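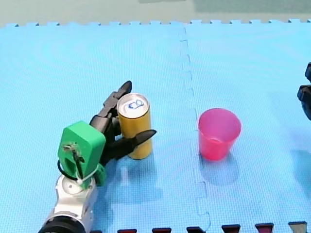
If you're building a pair of arms at home or in a shared shop like ours, start with the floor and the cables, and let the clever stuff wait. I know, I know, you want to see the fingers move! So did I. But I've had more good evenings out of a cheap foam mat and a zip tie than out of anything with a manual. The white cable tie where the green wrist housing meets the white part of the arm is my kind of engineering, and so is the loop of black cable coming out the side of the housing. I'll get to both of those. These are the tips I keep repeating to people at Casa (our shared workshop, up the stairs past the bike racks), so I figured I'd write them down once and point at them.

Mats first

Get the interlocking foam tiles, the kind sold for kids' rooms or home gyms. When you drop a screw on foam it stays where it fell. On concrete it goes under the cabinet and lives there. Foam is also kind to knees, and to whatever your arm lets go of from a height you didn't plan.

Pick one plain color for the part the arms work over. We use light blue. Small black screws show up on it right away, and so do swarf and bits of snipped tie. Save the odd-colored tiles for the edges.

Don't set a target right on a seam. The joint between two tiles sits a hair higher on one side after a while, and a narrow can will rock on it just enough to make you think your code is wrong. I lost most of an evening to that one, and Noemi Baptiste fixed it by sliding the can over by the width of her thumb. I was a little annoyed, to be truthful.

To clean them: vacuum with the brush head, then a damp rag and a drop of dish soap. Skip the solvent. It leaves the dimples shiny and then your overhead light bounces straight up into everything.

Cables

Leave a loop at every joint that turns. Bend the joint by hand (power off!) to its farthest point one way, then the other, and watch the cable the whole time. If it goes tight anywhere, the loop is too small. If it brushes the fingers, it's too big. There's a happy middle and you find it by fiddling.

Tie the cable down on each side of the joint and never on the joint itself. Snip the tails flush, with proper flush cutters if you have them, or nail clippers if you don't. A cut tie end is a nasty little blade and I have the forearm to prove it.

Pull ties snug and then stop. You should be able to wiggle the cable under the tie with a fingertip.

Label both ends. Masking tape and a marker is fine. Priya Iwasaki uses colored nail polish, one dot per joint, and hers still look good long after my tape has gone furry.

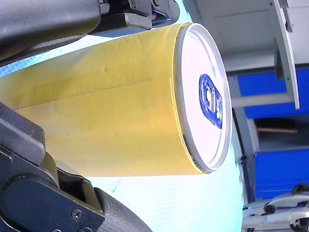

Lid end out, blue pull tab showing, one finger over the can and one under.

What to practice on

Drink cans and plastic cups. Really, that's it for the first month. A can is the same width all the way up, so you only have to get the squeeze right, and a tapered cup teaches you everything the can let you get away with. The cup will creep down out of the grip if you hold it too near the base, and if you squeeze it at the rim it goes egg-shaped and you feel bad.

Give your can a plain matte look if you can. Shiny printed cans throw glare all over the place, and if you've got any sort of vision running it'll chase the highlights. Yellow on light blue is very easy to pick out, for you as well as for the software.

Keep the lid end where you can see it. A pull tab makes a lovely little pointer for whether the can has rolled in the grip. Look at the tab before the lift, look at it after, and you know. I used to put marker lines down the side for this and felt silly when Osamu Honda asked me why I wasn't just looking at the tab.

Use the same can every time until the grip is boring. Then change one thing. I number my saved poses, and the one I trust is number 236, which gives you an idea of how many I didn't.

Screws and the bits they hold

Finger linkages have a lot of small screws and every one of them wants to leave. My routine, before each session:

Touch every screw head with the right driver. You're feeling for the ones that turn easily, so don't crank on them.
Check the pivot screws last and go gently. Too tight and the finger drags, too loose and the tip wags.
Wipe the driver tip. Grease on a hex key is how heads get rounded.
Put the driver back in the Achterberg rack. (This one's for people at Casa. You know who you are.)

A dab of removable threadlocker on the screws that go metal into metal is worth the fuss. Keep it well away from printed parts, though, as some plastics crack from it. For those I'd sooner use a lock nut wherever there's room.

Egg cartons are great for keeping screws in order when you take a finger apart. I go left to right, first one out in the first cup, and close the lid when I stop for coffee.
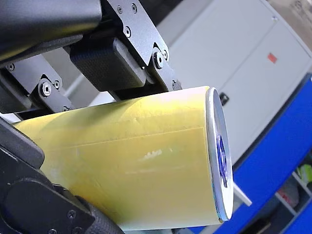
Woven-pattern pad pressed down on the top of the yellow cylinder, with the pivot screws in easy reach.

Looking after the pads

Grip pads get slick from skin oil, and nearly all of that comes from us poking them. Wipe them with a barely damp cloth and let them dry before you run. If you want more bite, try that wipe first. I was ready to order new pads twice when all mine needed was a clean.

Look along the pad edge-on under a lamp now and then. You're looking for a corner that's lifting. Press it back early and it stays; leave it and it peels in the middle of a lift, always over the cup.

For printed brackets, run a fingernail along the inside corners after a hard session. A crack is easier to feel than to see. I give the corners a bit of 220 grit before fitting so there's no rough edge to start one off (and it makes the green ones look rather smart).

Two arms, one mat

Park the second arm open and off to the side while you tune the first. Work on one at a time, please! I've seen people try to tune both together, and all they got was two arms that were a bit wrong in different ways. Mark the parking spot with a scrap of painter's tape so it goes back to the same place.

Run new moves at 40 percent speed until you've watched them all the way through with your hand near the stop button. Then walk to the other side of the mat and watch again. Things look roomy from one side and very much not from the other.

Watch the shadows, too. On a pale mat the hand's shadow moves along with it, and once your eye learns to read it you get a nice feel for height without crouching.

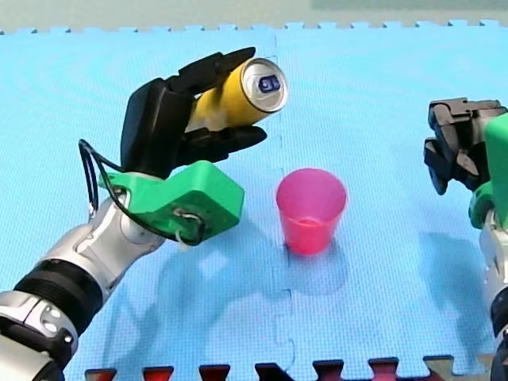
Can held on its side in the left hand, pink cup standing on the mat, right gripper open.

Small stuff that didn't fit anywhere

A kitchen timer. Sixteen minutes of running, then stop and feel the joint housings with the back of your hand. Write down which one is warmest.

Baby wipes leave a film. Don't.

If you're storing spare fingers, a fishing tackle box beats a drawer by miles. Agata Testa found ours at a yard sale last September and it still smells a bit of bait.

Write your settings on paper as well as on the laptop. Ours hang on a clipboard by the light switch, in pencil, and that clipboard has bailed me out more than any backup.

Dwynwen Rees has asked me to add: unplug at the wall when you leave, both arms, and roll the extension cord the way you found it. The next batch will be about bench power supplies, once I've stopped blowing the fuse on mine.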